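What Happened to Our Yellow Fingers

February
By Ilona Veres

My part of the Promcombe project was supposed to be the boring part. Toàn and Ju-won were doing the policy training, Attila had the arm, and I had the hand-held gripper and a list of household chores to record with it. Pick up the shirt, put it on the rack, pick up the next shirt. I volunteered for it! I like folding laundry, I like being left alone with a podcast, and I figured I would have my data in by the end of the month and could spend the rest of the term making nice plots.

So this report is mostly about why I have fewer plots than I promised, and about a fault that I carried around in my own hand for nine days without noticing it.

Quick background for anyone outside our lab section. The gripper has two yellow fingers that open and close when I squeeze, and the lenses on the plate record what the hand sees. From the recording our software (Toàn named it Datetti and won't say why) works out where the gripper was and how wide the fingers were open. That second number, the finger width, is the one that bit us.

We ended up with 752 recorded episodes. That's a decent pile for one semester. Most are hanging and unhanging clothes, some are straightening a bedspread, and a few are small things moved from one shelf to another. Toàn trained on the first batch and Attila ran it on the arm, and the arm did this very strange, polite thing where it went to exactly the right spot over a folded shirt, closed its fingers, and came up with nothing. Every time. It looked like it was miming. We laughed for maybe two minutes, and then Attila tried it on a coat hanger, and it closed way too hard, kept squeezing, and the motor driver tripped and cut power with a loud click. The hanger shot off across the bench and hit the wall right next to where Ju-won's head had been a moment before.

No one was hurt. I'm putting that in its own paragraph since Dr. Hegyi asked me to be clear about it. We filled out an incident form the same afternoon and the arm stayed off until we had gone through everything in the list further down.

We did the obvious stuff first. Attila checked the motor, then the driver, then the cable to the driver, then the motor again. He was convinced it was the Barta (our arm, an old one, with a reputation) and I was happy to let him be convinced. Ju-won thought the training code had mixed up open and closed, which would have been a neat explanation, but then it should have failed the same way on shirts and hangers. It didn't. On soft things it closed too little and on thin hard things it wanted to close past zero.

Past zero was the clue, and I walked right by it. Fingers can't be closed more than closed. When I finally opened up my own recordings and plotted finger width over time, the line sat nicely at zero between grasps for the first part of the set. Then there was a jump, and after the jump "closed" was a negative number. Episode 445 was the last good one. Everything after that was shifted, and the shift wasn't even steady, it crept a little more with each session.
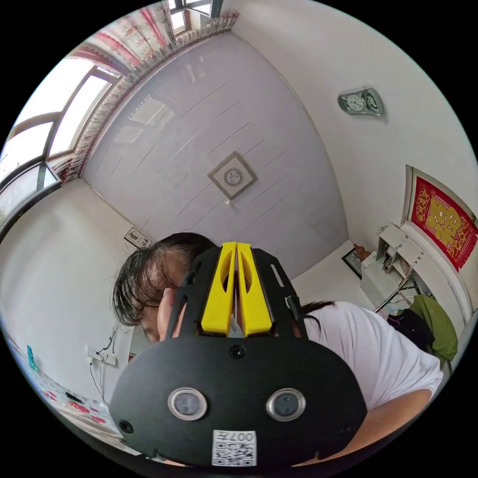 Ilona Veres

I took the gripper apart at my desk with a mug of tea and a bad feeling. On the left slotted arm, the little screw that clamps the finger mount had backed out by almost two turns. The finger still looked fine. It still opened and closed, it still picked up shirts, and because I was the one squeezing, I just squeezed a bit more without thinking. That's the part that bugs me the most. My hand fixed the problem for me every single time, so I never felt it. The arm has no such talent and just did what the numbers said.

Then why did it get past the software? Well, Datetti does a width calibration, but only when you ask it to, and I had asked it to exactly once, on the first day. There's a line in our setup notes that says to recalibrate "regularly." I wrote that line. I have no memory of what I meant by it.

The other hole was on the arm side. Commands went straight from the policy to the gripper motor, with no check on whether the requested width was something the gripper could physically do. The only thing standing between a bad number and a flying coat hanger was the overcurrent trip in the driver. It worked, and I'm grateful, but it's meant to save the motor and was never meant to save Ju-won.

What we changed, in the order we did it:

We put thread lock on all the finger screws and drew a paint line across each one, so you can see at a glance if one has turned. This cost us an evening and a small bottle of the stuff from Ultis, the hardware place by the tram stop.

I now record an open-close-open at the start of each session, and Datetti compares it with the last one. If the zero has moved, it refuses to save. It has refused twice so far, once for a real reason and once because I had a sleeve caught in the fingers.

Attila added limits to the commands. Anything below zero gets clipped and logged, and if it happens more than 20 times in one run, the arm stops and you have to go over there and reset it yourself. We also lowered the force limit and moved the chairs back behind the tape, where they should have been from the start.

As for the shifted episodes, I tried to rescue them. In the quiet moments when the fingers are clearly together you can estimate the offset and subtract it. For slow sessions this works okay. For sessions where I was in a hurry it's mush, because the mount was wobbling inside a single grasp, and I ended up throwing a lot of those out. I kept the rule strict: if I couldn't find three clean closings in an episode, it went. Toàn retrained on what was left, and the arm picks up shirts now. Hangers are still bad. It gets hold of them a little under half the time and tends to come in from a silly angle, which is a separate problem and I haven't solved it.

If I did the project again I would look at my data in the first week. I had over 3000 seconds of perfectly plottable numbers before the screw ever moved, and I didn't look at them once, I was so set on collecting more. I would also have somebody else use the gripper now and then. Ju-won tried it for five minutes after the repair and right away complained that the right finger felt stiff. She was right about that too. I've ordered a new one.

Comments

Toàn Hà: For the record Datetti is a perfectly good name. Also the refuse-to-save check is merged into main now, so please pull before you record anything.

Erzsébet Hegyi: Thank you, Ilona. Please add the plot with the jump to the appendix, with units on both axes this time. And the chairs had crept forward again when I came by this morning.

Attila Kiss: I would like an apology to the Barta in writing

Ju-won Yeon: you were the one blaming it!! Ilona, does the paint line hold up with the thread lock underneath? Ours on the second gripper is flaking off already.

Ilona Veres: Mine's OK so far, I used the white marker from the drawer and let it dry overnight first.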